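Can a machine do the washing up yet? (and other chores)
Home and Workshop board > General chat
Page 1 of 1

fenwick_teapot
Evening all. My sister-in-law has got it into her head that she'll hold off replacing the dishwasher because "there'll be a robot for all that soon", and we had quite a lively lunch over it. I said I'd ask here, knowing that several of you work with machines for a living and the rest of you have opinions anyway (I mean that kindly!). So, could anything you can buy today clear a table, rinse a bowl and put it back in the cupboard? And if it can't, is it two years off or 35?

ParvathiS
Lovely question, and one I get from my own mother most weeks. I help out with the teaching side of this at Endell, where people do small table jobs with a gripper in each hand, and the recordings go towards training a machine to do the same. A bowl on a wooden table sounds like nothing at all, doesn't it? But you'd be surprised how much you do without thinking when you pick one up. You tilt your wrist, you feel for the rim, you ease off if it starts to slide. With a gripper you have to do all of that on purpose, and the first time I tried it I felt about three years old.
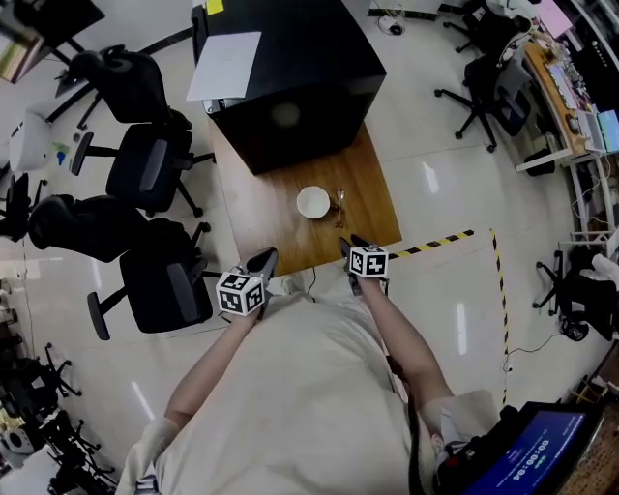 Mossy Dave
My worry is that this shows how good people are at chores and says very little about machines. I've been on the packing floor at Alldale for a long while and we've had arms in since before I started. Same box, same place, all day long, and they're marvellous at it. Move the box over by a hand's width and everything stops and someone has to walk across and sort it out. Now think of my kitchen, where nothing is ever in the same place twice and the good scissors live in the fruit bowl.

ParvathiS
That's fair, Dave, and I wouldn't try to sell you one for your kitchen. I do think the old arms are a different animal though. Yours were told exactly where to go. The newer sort learn from lots and lots of goes by lots of people, each a bit different, so a bowl that has wandered off to the left needn't be a disaster. I'm not saying it's solved. I'd trust one to move a plastic bowl across a table in a tidy room, and I'd want to be standing next to it.

quiltsandcogs
Can I come in on Dave's side, a little? I went to an open day in October where a Fulik machine was folding tea towels. It managed 4 while I drank a whole cup of tea, and one of those was more of a scrunch. My gran would have done the airing cupboard in that time and told you all the family news as well. I did clap, mind you. It was rather sweet to watch.

Mossy Dave
A scrunch is how I fold them, so perhaps it's nearer than I thought.

ParvathiS
Slow is the word, yes. Rims are my own bugbear. You've got to bring the jaws in low enough to catch the edge and not so low that you bump the table, and small bowls are worse than big ones in my experience. When I'm showing someone new I always tell them to go for the near side of the bowl first and take their time over it, and never mind the clock. 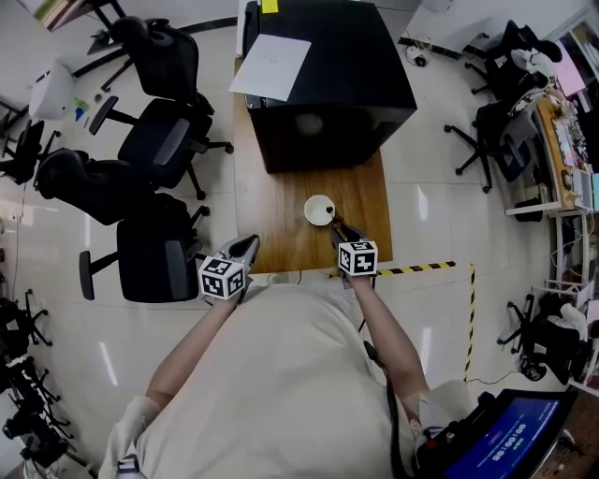 Re: Can a machine do the washing up yet? (the money side)

harbour_lil
I've split this off a bit, I hope that's all right, as I wanted to ask about cost. Our workshop had a quote from Ahn for a machine to load parts into trays, and once you added the guarding and the yearly visit it came to more than the van. We're a small outfit. We do 70 trays on a good day and young Callum gets through them before dinner with the radio on. I'd love to give him something more interesting to do, but I can't make the sums come right.

quiltsandcogs
Did they let you try it with your own parts? I'd want to see that before anything else. Ours looked perfect in the showroom and then sulked for a fortnight over anything shiny.

harbour_lil
They offered, and I never got round to it. I'll ring them next week and report back.

fenwick_teapot
Thank you all so much, I've read the lot out loud over supper. She says Parvathi has given her hope and Dave has spoilt it again, and she has now asked me which dishwashers are any good. Slimline, if anyone has one they like?

Mossy Dave
Start a new thread for that one, I've got a lot to say about cutlery baskets.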